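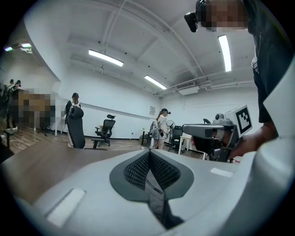

Sourdough starter FAQ

I get the same questions over and over from people who pick up a jar of my starter at the Liew street market, so I finally put them all on one page. I've been baking at home for 12 years and I still mess it up sometimes, so take this as advice from a neighbor and not from a professional!

My starter has been in the fridge for a month. Is it dead?

Almost certainly not. Pour off the dark liquid on top (or stir it in, if you like things sour), scoop out a spoonful from the middle, and feed that. Give it two or three days of feeding on the counter before you bake with it. Mine once sat at the back of the fridge from October until after New Year's and came back fine, if a little grumpy.

What about mold?

Fuzzy spots, or pink or orange streaks? Throw the whole thing out and wash the jar well. I know it hurts. Come see me and I'll give you more.

How much do I feed it?

I keep it simple — equal weights of starter, flour and water. I do 20 grams of each for everyday feeding, and build it up the night before I bake.
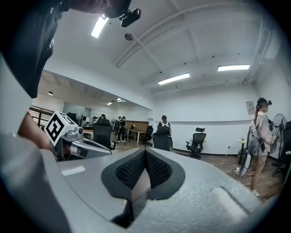

2 min read

Which flour do you use?

Plain unbleached bread flour from Finov, plus a spoonful of rye whenever the starter seems sleepy. You don't need anything fancy. I tried an expensive stone-ground one last winter and my loaves came out flatter, though that may have been me.

Does it need a name?

Mine is called Pretus. It was a typo on a jar label and it stuck.

Why is my dough so sticky?

Probably a lot of water and not enough time. Wet your hands, do a fold every half hour, and try not to dump in more flour (I still get tempted!). If it's a puddle after four folds, bake it in a loaf pan and call it sandwich bread.

How big is your usual loaf?

I scale my dough at 952 grams, which is an odd number, I know. It's just what fits my basket without climbing over the sides.

Can I buy a jar if I can't get to the market?

Yes, the Skekine corner store keeps a few in the cooler next to the butter. Bring back the empty jar if you can — I'm always short on lids.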